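Dimitriou Users Board > Cells and Integration > Faults and Troubleshooting

Thread: Hand drops off USB mid-pick, arm keeps going

beltside46
Posts: 96
Our bottle cell has started losing the hand. The setup is a UR arm hung upside down from an overhead tube, a five-foot belt, a multi-fingered hand on the wrist, and a bin on the table next to the belt. The hand talks to the PC over USB. The arm is on Ethernet.

What happens: the arm goes down, the hand closes, the arm lifts, and somewhere in the lift the hand node logs "device not found, retry 2" and goes quiet. The fingers stay where they were. The arm doesn't know anything is wrong, so it carries on to the bin, sends the open command to nothing, and goes back for the next bottle with one still in its hand. Saturday it pushed the held bottle into the one on the belt. No damage except a cracked cap, but I hit the e-stop.

Last failure was at cycle 1181. The one before that was in the first hour. No pattern that I can find.

ranura_tech
Posts: 402
Is the hand on its own port or through a hub?

beltside46
Through a hub. So is nearly everything else. There are two hubs on the table.

ranura_tech
Then start there. Plug the hand straight into the PC and run it overnight. If it survives, you have your answer for the price of one cable.

k_dowel
Posts: 57
I'd look at the wrist first. On a hanging arm the cable gets pulled every time joint 6 turns back. Ours at Brirkent did the same thing for a month and we blamed the hub too. It was a broken conductor four inches from the connector. You couldn't see it from outside. We found it by holding the wrist still and bending the cable by hand with the log open.

ranura_tech
A broken wire would fail at the same wrist angle most of the time. He says no pattern.

k_dowel
He says no pattern that he can find. Has he logged joint angles at the dropout?

beltside46
No. I log the time and the error text. I can add joint angles tonight.

Gretard_cells
Posts: 230
You are both working on why the USB drops. I care more about the arm moving after it drops. USB will always drop sooner or later. Put a heartbeat from the hand node into the arm program and do a protective stop when it's late. Ten lines of code. Until that is in, I wouldn't run this overnight with people in the room or without.

ranura_tech
Fair, although a stop on every late packet will make the cell useless. Ours tripped every few minutes until we loosened the timeout.

Gretard_cells
So loosen the timeout. A cell that stops too much is annoying. A cell that drives one bottle into another is a crash.

old_relay
Posts: 611
Agree on the heartbeat. Also check where the hub gets its power. If the belt drive shares a strip with it, look at what happens when the belt starts. And please post pictures of the table. Half of these threads get solved by seeing the wiring.

beltside46
Fine, the table and the arm. Don't be too hard on the cables.
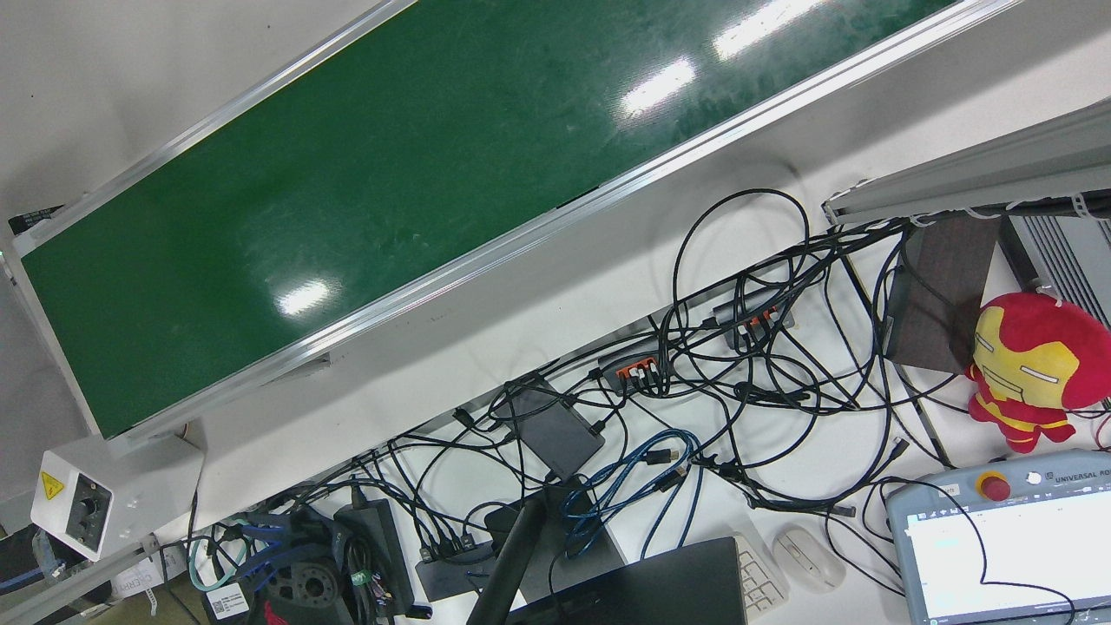
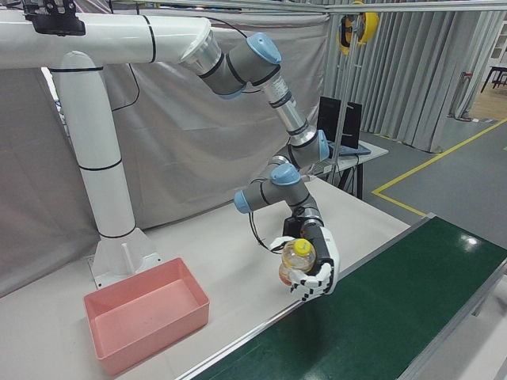

I added the joint angles and the heartbeat last night. Timeout is 200 ms for now. It has stopped the arm twice. Both times the wrist was turning back toward the belt, so k_dowel may be right, but both times the belt had also just restarted. That doesn't separate the two.

k_dowel
Run it with the belt off and the same wrist moves. If it still drops, it's the cable.

ranura_tech
And then the belt on with the arm parked. If the hand drops out while nothing is bending, it's power or noise. I still say the hub.

beltside46
Will do both, belt off first. I also have a spare cable with a tighter latch on the plug, but I'll leave the old one on until the tests are done.

old_relay
Good. Change one thing at a time and write down which port you used. Moving a plug to another port has "fixed" this for me before, and it came back in February.

Gretard_cells
What does the program do after the protective stop? If it resumes by itself when the hand comes back, you have the same problem again with a delay.

beltside46
It waits for someone to press continue on the pendant. I'm also adding a check that the hand reports open before the arm goes down to the belt. Will report back after the belt-off run.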